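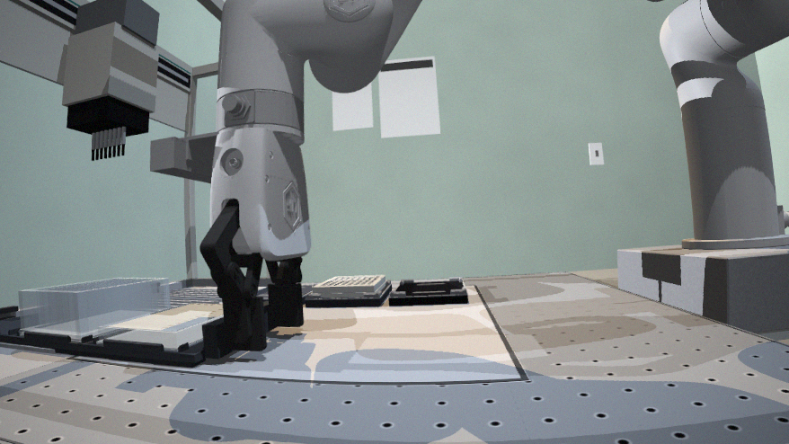 WUMDALE — Feb 15, 2018

Filed under: Club Services > Ticketing Support

Print this article | E-mail this article

Ticket 339: Season cards refused at the Warner Stand gates

Status: Closed

Supporters holding season cards for the Warner Stand reported that the turnstiles would not admit them to the home match against Ketby. Stewards checked 55 cards by hand and found all of them valid for the fixture. Gates in the other stands accepted cards as normal.

First response: The gate readers were restarted before kickoff. The fault remained at gates 1 to 5, and supporters were admitted on presentation of their card and photo identification.

Investigation: The match had been moved from its original date in December after the pitch was found unfit for play. The new date was entered in the ticket office system — but the access list for the Warner Stand still carried the old one. 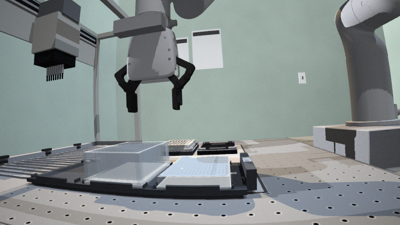
The list holds 1,000 seats and is loaded separately from those of the Dhillon Stand and the visitors' section, which had both been updated.

Resolution: Mostafa Abdel Hamid, ticket office, reloaded the list with the correct date. Test cards were accepted at each affected gate. The postponement checklist now requires a separate entry for every stand.

Supporters who missed any part of the first half should write to the ticket office, giving their seat number and the gate used. Cards do not need to be replaced. Requests for a refund will be considered under the season card terms.

Print | E-mail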